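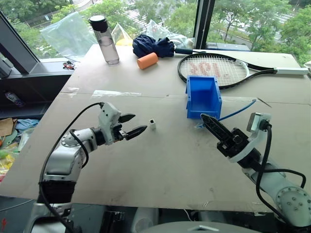

Big table by the window, still a dumping ground

Forum: Home > Tidying and storage
Thread started by marrowfat_jo

marrowfat_jo
Posts: 668
Right, I need some outside opinions before I fall out with my other half over a table. We've got a great big grey-beige thing that stands against the window in the back room, and it's the best surface in the house (massive, loads of daylight, you could spread a whole quilt on it) and all it does is collect stuff that hasn't got a home. The tennis racket lives on it. There's an open blue plastic bin on it that was meant to be THE answer to everything and is now just another thing on the table. And then there's always a cable. Currently a thin blue one, trailing about next to the bin and starting in a scrunched up bit of clear something. Plus a little white block.
I'd like it to be a proper work table by October. What do you all do with the things that aren't rubbish but don't belong anywhere? And would you do anything about the top? It's all scuffs and smudges and there's a seam running right the way across that gathers crumbs like you wouldn't believe.

Pennywhistle
Oh I feel this. Our equivalent is the end of the kitchen worktop!
First thing I'd do is move the racket. It's the biggest odd one out, so the table will look half sorted before you've done anything difficult. A hook on the back of a door, handle down, job done.

tobydrawers
Disagree about the hook. I had mine on the back of a door and it clattered every time anyone went through, drove us all mad within a fortnight. Under the stairs in its cover, with the balls. Then the tennis stuff is together and you only have one place to look.

Pennywhistle
Well mine has been on a door for years and makes no noise at all. Hang it by the throat and not the head, maybe that's the difference?

marrowfat_jo
It hasn't got a cover, that went missing two house moves ago. It's the one with the black frame and a bit of white inside the throat, and there's a red logo on the strings that's nearly faded away, so it's not exactly precious. I do still use it though! Not giving it up. I used to play at the courts in Pruvstead with my neighbour and we keep saying we'll start again.

Gl0ria_B
The bin is your problem, not the racket. Open bins on a table are an invitation. Anything with no lid and a low front gets things lobbed in from across the room. I'd take it away altogether for a month and see if anyone notices.

hedgerow
Couldn't disagree more, Gloria. A low front is what makes that sort of bin useful. You can see what's in it and get your hand in without tipping it up. It wants to be ON something, that's all – a shelf or a rail at the side – and it wants to have one job. Ours is blue too, and it holds tape and string. Nothing else. If I find a battery in there I put it on the offender's pillow.

Gl0ria_B
We'll have to differ! I've taken so many of those things to the charity shop over the years. They breed.

marrowfat_jo
Ha, the pillow thing is going straight into use here.
I think I'm with hedgerow on this one. Taking it away just means the same bits spread out over the table. But what's the one job?

hedgerow
Cables, by the sound of it. Coil each one loosely, a bit of garden tie or a strip of that stick-to-itself tape round the middle, and write on a scrap of masking tape what it's for. If you can't write what it's for, that tells you something.

tobydrawers
Seconding the labels. I'd add a "don't know" envelope with the month on the front. Anything in it at Christmas goes to the tip, and that includes your white block if it still hasn't owned up.
Also bin the crinkly clear stuff straight away. Packaging makes a table look twice as messy and it's the easiest thing in the world to get rid of.

ravon_restorer
Hello, coming in on the table top. What's it made of? I wouldn't touch it with anything abrasive till you know. I once had a go at a Ravon desk with a scouring pad and ended up with a shiny patch the size of a dinner plate that caught the light every single morning. Yours is by a window, so you'd see every swirl.
Warm water, tiny drop of washing up liquid, well wrung cloth, dry it after. Smudges should shift. Scuffs may not, and I'd leave them be.

marrowfat_jo
No idea what it's made of! It came from an office clearance at Sobczak when they were shutting up, and the chap there just said "it's a table, love". There's a sort of dark narrow slit in it too, on the diagonal, not far from where the cable has ended up. I've never known if it's meant to be there.

ravon_restorer
A diagonal one sounds more like damage than design, but I couldn't say without getting my nose right up to it. Run a fingernail along. If the edges are raised or catching I'd want to stop damp getting in. If it's smooth, forget about it.
For the seam, an old soft toothbrush, dry, and then the thin nozzle on the hoover. Dry first, or you'll make paste.

Pennywhistle
Or just buy a big cutting mat and cover the lot? Mine came from Trerunine and it hides a multitude of sins.

ravon_restorer
It does, but crumbs go under it as well. You'd still have to lift it and clean.

Pennywhistle
Twice a year I can manage!

JolantaBielecka
I had to laugh at this, we have the very same arguments. What worked in our house was a rule about the window end. Nothing is allowed to stay along there overnight. The rest of the table can be chaos, but that strip is cleared at bedtime, and after a few weeks the clearing sort of crept towards the front by itself. You also need to reach the window to open it, don't forget.

Gl0ria_B
Now that I like. Much better than a bin.

marrowfat_jo
Oh that's clever Jolanta, and it needs no shopping. The racket is forever drifting back to just behind the bin, so the rule would catch it.
Plan so far then. Racket under the stairs (sorry Penny, our doors are all hollow and I don't trust a hook). Bin up on the side shelf, cables only. Envelope for the mysteries. Toothbrush for the seam, and I'll do the fingernail test on the slit when there's decent light.

Pennywhistle
You can get over-door hooks that don't need screws, just saying.

tobydrawers
They rattle.

hedgerow
Let us know about the envelope. My guess is three things in it by the end of the first week and somebody asking for one of them the day after you've thrown it out.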